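Umora Cell Project, Final Report
Section 4: Safety rules and what we changed
September 30, 2019

Started out with no written rules at all. Just "dont reach in while its moving." Not good enough, our Pridham reviewer said so in January and she was right.

So we went through the Lockwood lab handbook and wrote our own checklist. 24 items. Too long, people skipped half. Cut it down after the first month to what matters for two arms folding cloth on one table.

Main ones:
Hands out of the cell before power on. Say "clear" out loud.
Slow speed for any new program, first run.
Cables tied along the links, enough slack at the elbows. Check before every session.
Only the cloths for that run go in the work area, the rest stay folded in a far corner.
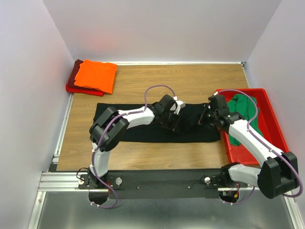
The slack rule came from a real problem. One cable was tied too tight at the wrist and pulled a connector out mid run. No damage, lost an afternoon. Now its a line on the checklist and somebody has to initial it.

Results. 69 sessions logged, 59 with a complete checklist. Most of the missing ones are from the weeks before the short version. Stops for cable trouble after the change: 2.

Not done yet: a proper risk assessment. We used the Darnico template but only filled in pinch points and electrical, ran out of time on teh rest. Whoever takes this over should do that first. Also the e-stop test has no fixed schedule, needs one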